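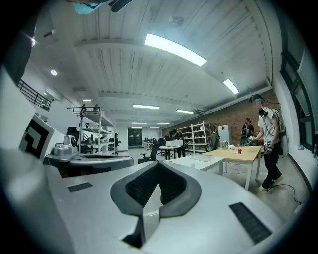 Progress report to the Salgado fund, January
Covovholm workshop hall, Grumivano building

The fund asked whether the hall is ready for longer use. My answer is partly. The room is large and open, and the overhead lighting suits table work. I am less convinced by the furniture plan.

Tables

The kettle, the plate and the tissue box share a wooden table, with a white table and its tray close by. Drekitz proposed 11 more tables. I would approve 3 and wait. Their drawing leaves very little walking space, and cables already run across the concrete floor.

Lighting

Drekitz wants to replace all the ceiling fixtures and quotes 31 working days. I have asked twice what the gain would be and have had a brochure in reply — no measurements. Until those arrive I would hold the lighting money.

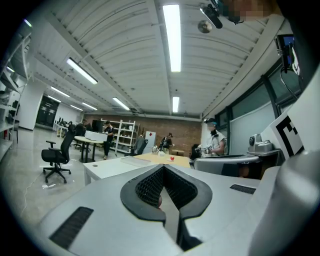 Spending and next steps

Seven invoices are paid and none is disputed. The cable covers are ordered. A revised table plan is due on Tuesday, and I will forward it with my comments, whether or not it has improved.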